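Kirkico Art Cards, Pocket Set

Pack of 32 printed cards with storage tin
Sold by Gunell Paper Goods
In stock, ships in 2 business days

I've wanted to carry a set like this since I opened the shop, and I'm so happy it's finally on the shelf! These are little cards with famous-style paintings on one side and a blank back for your own note. I tuck them into birthday parcels, I use them as bookmarks, and I have a whole row of them stuck along the kitchen window with putty (sorry, window).

The set I keep going back to is the night skies one. Lots of deep blues, lots of swirls, and it looks great next to a plain white envelope. If you like softer colors, go for Prirnevis Gardens, which has more greens and pinks and a few very nice ponds. Both come in the same tin, so they stack. 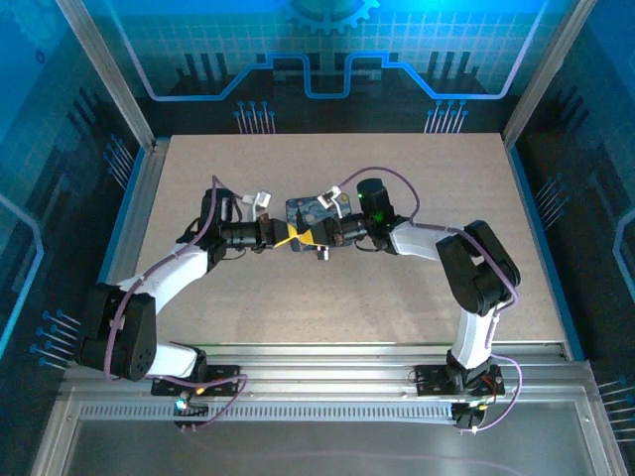 A small blue card with a swirling, Starry Night-style painting.

The paper is a smooth, heavy stock with a light matte coating on the picture side. I tried a bunch of pens on the back. Ballpoint and pencil are great, gel pens need a minute before you touch them, and fountain pens depend a lot on your ink. My wettest one feathered a little, my everyday one was fine. Markers will show if you press hard, but they won't come through to the painting.

The corners are rounded, and I thought I'd miss the square ones. Nope! They slide in and out of a wallet without getting chewed up, and the one I've had in mine since July still looks pretty good. I wouldn't leave them in a sunny car, though. My test card on the dashboard faded along the top.

What comes in the tin:
32 cards, no repeats
2 divider tabs (I use mine for "to send" and "keeping these")
A folded sheet with the title of every picture

Envelopes are sold separately. The Trịnh mini envelopes fit with a bit of wiggle room, and they come in packs of 50, so you'll have over a dozen left for other things. Cream is my favorite, but the gray looks very sharp with the night skies.

Planning to use these for a wedding or a classroom? Send me a message before you order and I'll check that I have enough of one design. I can't split tins, but I can usually match up several of the same set if you give me a little time.

Returns are fine as long as the tin is still sealed. If yours shows up dented, email me a photo and I'll swap it, no need to mail the old one back.

Page updated 27 Mar 2024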